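Caratach Home Services
Linen and Soft Furnishings Attendant — Part Time
Location: Sodelville
Reports to: Mayuree Bunnag, Household Services Supervisor
Posted May 2024

Caratach Home Services provides housekeeping for furnished family apartments in Sodelville, including the residences at Meesuk House. The company is seeking two attendants to join the linen and soft furnishings team. The positions are permanent and part time, with morning and early afternoon shifts.

The attendant prepares bedrooms and playrooms between stays. Most of the work concerns fabric: sheets, quilts, curtains, cushions, throws and the soft toys supplied with the children's rooms. Each apartment has its own set of printed bedding, and pieces from one set are not to be mixed with those of another.
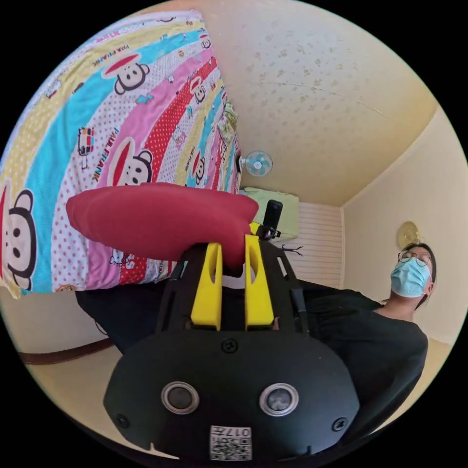

Duties include stripping and making beds, folding and shelving clean linen, and returning cushions and plush items to their assigned rooms. Attendants inspect seams, zippers and fasteners, set aside any article in need of mending, and enter it in the linen book before the end of the shift. Brightly colored prints are laundered separately from whites. Small repairs, such as closing a split seam or replacing a button, are carried out in the workroom at 223 Hollix Street, where a sewing table and thread are provided.

Attendants also assist with the seasonal change of bedding in November, when the heavier quilts are brought out of storage. Additional hours are offered to all team members during that period.

Applicants must be at least 18 years of age and able to lift a full laundry bag, climb stairs and stand for most of a shift. Previous work in housekeeping, laundry or child care is welcome but not required. Basic hand sewing is an advantage — training will be given to those who have not done it before. Applicants should be able to read care labels and written work orders in English.

The company supplies aprons, gloves and a locker. A shoe allowance of $100 is paid on completion of the training period, and a further $200 is paid after one full year of service. Paid leave is earned from the first day of employment. Travel between buildings during a shift counts as working time.

To apply, submit a completed application form and the names of two references to Reginald Mercado, Personnel Office, Caratach Home Services, 223 Hollix Street, Sodelville. Forms may be collected from the front desk or requested by mail. Applicants selected for interview will be asked to make up a bed and fold a fitted sheet as part of the visit.

Applications are reviewed in the order received, and the posting will remain open until both positions are filled. Applicants who need an accommodation at any stage should notify the Personnel Office in advance. Caratach Home Services is an equal opportunity employer.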